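Section 4: Chores

Read this section before you assign the arm any chore. Sections 1 to 3 told you how to bolt it down, plug it in and teach it where the table is. At that point most owners ask whether it can do the laundry. The answer takes up the next several pages, which should tell you something.

4.1 What "can do" means in this manual

Each chore in the Plikora library carries a grade. The grades were set at our Bragança workshop by Si-eun Oh and Darius Rimkutė, who are hard markers.

Grade A: The arm does the chore while you are in another room.
Grade B: The arm does the chore while you are in the same room, reading.
Grade C: The arm does the chore while you stand next to it with your hands half raised.
Grade D: You do the chore. The arm is also there.

As of release 9/1/23 the library holds 118 chores. Of these, 9 are Grade A and 2 of those are versions of "push the button." The full list is in Appendix C. Customers upgrading from the May release will notice that "fold fitted sheet" has moved from Grade C to Grade D. We regret the earlier grade.

Note: Grades apply to the standard two-finger gripper with the soft pads. The suction cup has its own list, which is shorter and mostly boxes.

4.2 Before you start a chore

1. Clear the work surface of anything you did not mean to include in the chore. The arm has no opinion about your phone. It will treat it as a sock.

2. Check that both finger pads are seated. Press each one with your thumb. If it rocks, tighten the pad screw a quarter turn with the small key from the accessory bag. Don't use a larger key. A larger key fits nothing on this product and we still get them back in the mail, bent.

3. Wipe the wrist camera with a dry cloth.

4. Turn on the work light. Daylight from a window is pleasant, but it moves.

5. Open the Chores page, choose a chore and read its grade again. People remember the grade as being one letter better than it is.

6. Press and hold Start until the ring turns blue.

CAUTION: Keep hair, sleeves and lanyards away from the fingers while the ring is blue. The gripper will let go if it feels a strong pull, but it has to decide that the pull is strong, and you may disagree on where that line falls.

4.3 Hard things

Hard things are cups, blocks, cans, tool handles, brackets and parts in a tray. They have a shape, and they have the same shape when you come back from lunch. Most of the Grade A and B chores involve hard things.

1. Set out the items with at least a hand's width between them.

2. Choose Learn Items and let the arm look at each one.

3. When the app asks for a name, type one you will recognize later. "Thing" works for the first thing.

4. Run the chore once at Slow. If the arm misses an item twice, stop and teach it again. Running the chore a third time in a firmer mood does not help.

For shop-floor users: the tray-to-tray chore is Grade B and is the one most of our business customers bought the arm for. Yu-na Yook's packing line in Buvidmont ran it for 747 cycles before it needed a person. The person was needed to refill the tray, which we count as a success. The same line asked us about bagging soft goods. See 4.4.

Note: Shiny and clear items drop one grade. A drinking glass is a Grade C item at best, and you should pick a glass you have stopped liking.

4.4 Soft things

Soft things are shirts, towels, bags, cables and anything else that turns into another shape when you touch it. There are no Grade A chores in this section. Pejman Soltani, who writes the grasp software, would like it known that he is aware of this.

A person picks up a shirt without looking at it, usually while complaining about something else. The arm has to find an edge, get one finger on each side of it, close, lift, and then notice whether it has one layer or three. It is good at closing and lifting. The rest is coming along.

1. Lay or hang one item at a time. A pile is one item to the arm, and it may try to fold the pile.

2. Choose Learn Fabric. Turn the speed down to Slow and leave it there.

3. Bring the open gripper to the fabric with the arrow keys, then check the wrist camera view.
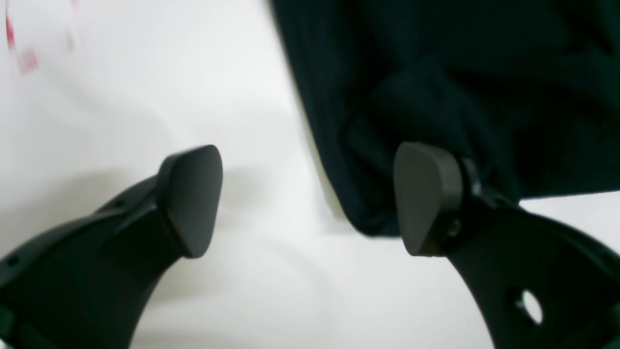
4. Pick a pinch point on a free edge. Look for a stretch of hem with some background showing beneath it; with dark cloth over a white surface the edge is easy to find, even where the lower part bunches up into folds. Watch the pads as well as the cloth. With the gripper open and fabric close to only one fingertip, closing now gives you a firm hold on nothing. Move the wrist until the hem lies in the gap between the two pads, and tap the pinch point on your screen.

5. Press Close. Wait for the click in the app.

6. Press Lift, and let the arm raise the fabric a few inches. If it comes up, press Keep. If it slides out, press Again. You will get to know Again.

7. Repeat until you have ten Keeps for that item. The app saves them to your Lernora account overnight, and the next attempt usually starts closer to the edge.

CAUTION: Do not pull fabric out of closed fingers. Press Open first. The pads grip better than they let on, and the repair desk does not cover knitwear.

Note: Dark fabric on a dark table drops a grade. There is no grade below D, so for some customers this means the chore simply disappears from the menu. Put a light sheet or board under the work and it will return.

4.5 If it goes wrong

The arm holds the item and will not move: It thinks the item is attached to something. Check whether it is.

The arm puts the item down, then picks it up again: It was not satisfied. Raise the Good Enough slider by one notch. Do not put the slider all the way up unless you are at peace with the results.

The arm folds the same towel again and again: The towel has been named twice. Delete one of the names.

The arm reports Done and the chore is not done: Send us the log from the Help page. Lautaro Mansilla reads all of these. He has asked for fewer adjectives in the comment box.

4.6 Should you wait?

Customers ask whether they ought to hold off until the arm can do a whole load of laundry, basket to drawer. If that is the only chore you want, yes, wait. If you have a tray of hard parts to be moved to another tray, or a button in need of regular pushing, go on to Section 5, Schedules.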